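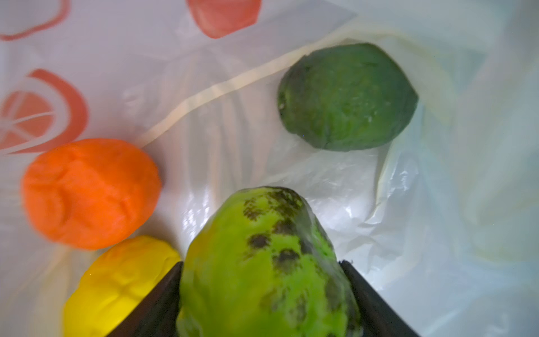
봉투 셀 정비 소식 (23. 5. 20.)

급하게 씁니다. 다음 호로 미루려다가 질문이 계속 들어와서 그냥 이번 호에 넣어요. 봉투 셀, 그러니까 Lorkereo 쪽 벽에 붙어 있는 과일 담기 셀 얘기입니다. 손가락 갈았고, 손목 카메라 다시 맞췄고, 케이블 하나 바꿨습니다. 아직 안 끝난 것도 있음. 그건 맨 뒤에.

정비 담당은 이번에도 Precious Dalisay. 저는 옆에서 공구 건네고 받아 적은 사람입니다. 틀린 데 있으면 제 탓이니 저한테 메일 주세요.

왜 세웠나

누적 2,915회째에서 그리퍼가 닫힘 신호를 안 올렸습니다. 손가락은 닫혔는데 제어기는 열린 줄 알고 그대로 대기. 재시작하면 또 되고, 몇 번 돌다가 또 멈추고. 이런 게 제일 귀찮죠. 아예 안 되면 차라리 찾기 쉬운데.

처음엔 다들 비닐을 의심했습니다. 흰 비닐봉투가 얇고 주름이 많아서 손가락 사이에 같이 물리거든요. 위 사진도 그런 경우예요. 얼룩진 연두색 모형을 잡았는데 오른쪽에 봉투 필름이 얇게 덮여 있음. 이러면 파지 폭이 조금 달라지고, 폭으로 닫힘을 판정하는 우리 셀에선 오류가 날 수 있다, 이게 첫 가설이었습니다.

틀렸어요. 봉투 없이 모형만 맨 작업대에 놓고 돌려도 똑같이 멈췄습니다. 그래서 비닐은 일단 용의선상에서 빼고 배선으로 넘어감.

케이블

손목에서 꺾이는 자리. 예상대로라면 예상대로인데, 겉피복은 멀쩡해서 눈으로는 안 보였습니다. Precious가 테스터 물려 놓고 손목 축을 천천히 돌렸더니 특정 각도에서 저항이 튀더라고요. 같은 각도에서 매번. 속선 하나가 거의 끊어진 상태였습니다.

새 케이블은 Plulport에서 온 것. 길이가 예전 것보다 조금 넉넉해서 처음에 그대로 묶었다가 팔꿈치에 걸렸습니다. 다시 풀고, 남는 길이는 위쪽 브래킷 뒤로 넘겨서 느슨하게 고리 지어 놨어요. 절대 타이트하게 당겨 묶지 마세요. 지난번 케이블이 왜 나갔는지 생각해 보면 답이 나옵니다. 타이는 손으로 밀면 조금 움직이는 정도까지만.

커넥터 나사 풀 때 작은 드라이버 쓰실 것. 큰 걸로 돌리다가 머리 뭉갠 흔적이 이미 있습니다. 누군지는 안 물을게요.

손가락 교체

어차피 세운 김에 손가락도 갈았습니다. 검은 판형 그대로고 형상은 안 바꿨어요. 안쪽 패드면이 닳아서 미끄러운 모형은 들어 올리다가 빙글 돌곤 했습니다.

순서 적어 둡니다. 다음에 하실 분은 이대로.

비상정지 누르고 공압 잠그기. 잔압 빠지는 소리 끝날 때까지 기다리기
손가락을 끝까지 벌린 위치에서 작업. 중간 위치에서 풀면 조립할 때 좌우가 안 맞음
왼쪽 먼저 풀고 왼쪽 먼저 조립. 둘 다 한꺼번에 풀지 말 것
볼트는 가조임만 하고 한 번 닫아 보기. 끝이 맞닿는지 확인하고 나서 본조임
손으로 흔들어 보기. 유격 있으면 처음부터

가조임 건너뛰었다가 끝이 어긋나서 두 번 작업한 건 저입니다. Precious는 옆에서 아무 말도 안 함. 그게 더 무서웠음.

닳은 손가락은 버리지 말고 Castillo 서랍에. 나중에 새 패드 붙여서 연습용으로 쓸 생각이에요. 서랍 안에 라벨지 있으니 뗀 날짜 꼭 적어 주세요. 안 적힌 게 벌써 섞여 있어서 어느 게 오래된 건지 모르겠슴니다.

손목 카메라

손가락을 갈면 카메라도 봐야 합니다. 이걸 빼먹는 분이 많아요. 손가락 끝이 화면 어디에 오는지가 조금만 달라져도 파지점 계산이 밀립니다.

브래킷 볼트 풀고 각도 다시 잡았고, 기준판 찍어서 보정값 새로 저장했습니다. 기준판은 19장 찍었어요. 더 찍어도 되는데 오차가 더 안 줄어서 거기서 멈췄습니다. 보정 파일은 공유 폴더에 올렸고 옛 파일은 이름 뒤에 old 붙여서 남겨 놨습니다. 셀 켰을 때 옛 파일이 뜨면 저한테 연락.

골칫거리는 여전히 빛입니다. 흰 봉투에 조명이 그대로 내리꽂히면 번들거리는 데가 생기고, 오른쪽 가장자리는 뿌옇게 날아가 버려요. 거기에 물건이 있으면 못 찾습니다. 노출을 내리면 밝은 쪽은 살아나는데 이번엔 짙은 초록 모형 윤곽이 그늘에 묻히고. 둘 사이에서 왔다 갔다 하다가 노출은 8밀리초로 고정했습니다. 자동 노출은 꺼 둠. 켜지 마세요, 제발. 봉투가 펄럭일 때마다 밝기가 출렁거립니다.

확산판을 하나 달아 볼까 하는데 아직 주문 전입니다. 남는 거 갖고 계신 분?

봉투 인쇄 얘기

이것도 질문이 많아서. 우리가 쓰는 흰 봉투엔 붉은 과일 그림이 찍혀 있잖아요. 감귤 단면 같은 거. 인식 쪽에서 이 그림을 가끔 물건으로 잡습니다. 바로 밑에 주황색 모형이 놓이면 둘을 한 덩어리로 묶어 버리기도 하고요.

무지 봉투로 바꾸자는 의견이 있었는데 안 바꿉니다. Cultaveo 현장에서 들어오는 봉투가 전부 인쇄 봉투라서, 여기서 무지로 잘 돼 봐야 거기 가면 도로 원점이에요. 대신 깊이값이 봉투 면과 붙어 있으면 후보에서 빼도록 조건을 하나 넣었습니다. 구겨진 데서는 아직 헷갈려 합니다. 주름이 물건처럼 솟아 있으면 깊이만 가지고는 구분이 잘 안 됨. 이 부분은 소프트웨어 쪽에서 계속 보는 중.

돌려 본 결과

조립하고 209회 연속으로 돌렸습니다. 닫힘 신호 누락은 없었어요. 손목 축도 일부러 문제의 각도까지 보냈고 괜찮았습니다.

대신 다른 게 보였는데, 노란 모형과 주황 모형이 맞닿아 있을 때 손가락이 그 사이로 잘 못 들어갑니다. 하나를 누르면 다른 하나가 밀려나고, 밀려난 게 봉투를 끌고 가고. 접근 각도를 조금 눕히면 나아지긴 합니다. 봉투 벽에 손가락이 걸리는 게 문제라 얼마나 눕힐지는 아직 못 정했어요. 의견 주시면 시험 목록에 넣겠습니다.

매번 확인할 것

셀 쓰시는 분들 공통. 벽에 붙여 놓은 종이가 젖어서 안 보인다고 하셔서 여기에 다시 씁니다.

켜기 전에 손가락 안쪽 닦기. 마른 천으로. 알코올 쓰면 패드 접착이 약해져요
손가락 사이에 비닐 조각 끼었는지 보기. 작은 조각도 빼기
손목 케이블 고리가 팔꿈치 쪽으로 내려와 있으면 다시 올려 두기
카메라 렌즈 앞 덮개 벗겼는지. 웃지 마세요 진짜로 있었던 일입니다
봉투는 입구를 벌려서 고정 집게에 물리기. 한쪽만 물리면 작업 중에 주저앉음
모형은 끝나고 상자에 도로 넣기. 눌린 채로 봉투에 두면 모양이 변함

기록지에는 누적 횟수랑 멈춘 이유 두 가지만 써 주시면 됩니다. "이상함"이라고만 쓰지 말아 주세요. 어떻게 이상했는지 한 줄이면 충분. 이번 케이블도 누가 "손목 돌 때만 멈춤"이라고 적어 주신 덕에 빨리 찾았습니다. 이름을 안 쓰셔서 감사 인사를 못 하네요. 연락 주시면 커피 삽니다.

아직 남은 일

공압 쪽에서 미세하게 새는 소리. 밸브 근처인 것 같은데 낮엔 주변이 시끄러워서 못 찾았습니다. 압력은 정상 범위 안이라 셀은 써도 됩니다. 쉭쉭 소리가 커지면 바로 잠그고 연락.

예비 케이블 재고가 없습니다. Plulport에 추가로 넣어 뒀는데 납기 답이 아직. 그 전에 또 나가면 답이 없으니 손목 축을 끝까지 꺾는 동작은 당분간 프로그램에서 빼 주세요. 이미 짜 놓은 동작이 있는 분은 저랑 얘기해요, 우회 자세 만들어 둔 게 있습니다.

비상정지 버튼 덮개가 헐거움. 작동은 합니다. 부품 오는대로 교체.

다음 전체 점검은 11월입니다. 그때는 감속기 쪽까지 열 예정이라 셀이 좀 오래 서요. 11월에 시연 잡으실 분들은 미리 말씀해 주시고, 예약표에 이름만 쓰고 내용 비워 두시면 지웁니다.

손가락 교체 직접 해 보고 싶은 분은 Precious한테 말씀하세요. 연습용 그리퍼 한 대 빼 놨고, 공구는 Castillo 서랍 맨 아래 칸에 있습니다. 쓰고 제자리에.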